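Home News Campaigns Know Your Rights Join Contact

Notburga Berchtold keeps her rent receipts in a cookie tin, and the tin is full. She has lived in Novham Court for 27 years, long enough to have outlasted four boilers and every promise made about the elevator. "They told me it was a part on order," she says. "I said, from where, the moon?"

The elevator has been out since March. Berchtold lives on the sixth floor and has become, she reports, very selective about what she forgets at the store. 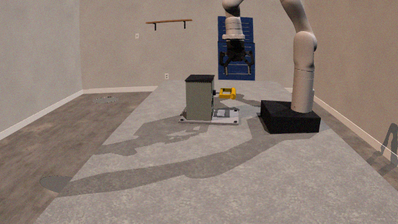 In spring the building's owner, Wanorora, sent every household a notice asking for a rent increase to cover "common area improvements." Tenants asked which ones. The answer was new lobby paint and a sign with the company's name on it. "I would have taken a plain wall," says Custódio Magalhães, who lives one floor down and chairs the tenants' association, mostly by losing an argument about who should. He had been hoping for something like a wall with a blue panel hung on it, somewhere to post a notice, and a table to sit down at. The association meets in the stairwell instead, with the people from the upper floors getting the good seats.

They have a petition with 1,252 signatures, gathered across all 3 Wanorora buildings on Lanz Street. Magalhães delivered it by hand. The receptionist gave him a form to fill out so that it could be received. "I filled out the form," he says. "Then they wanted a form of identification. For a box of paper." 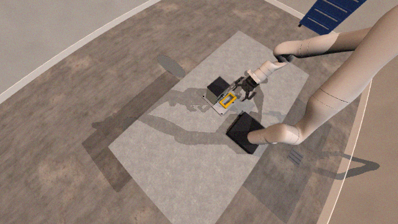
Picture credit: Flillura

The company's written reply came 6 weeks later and thanked residents for their "engagement." It did not mention the elevator. It did mention that personal items left on landings could be removed, and Berchtold took this to mean her folding chair, where she rests on the way up.

The chair is still there. Their hearing on the increase has been moved twice, and Magalhães is taking the whole file along when it comes, letters, repair requests and all. Berchtold plans to bring the tin. "Let them count it," she says. "I have time – I'm only going home to climb stairs."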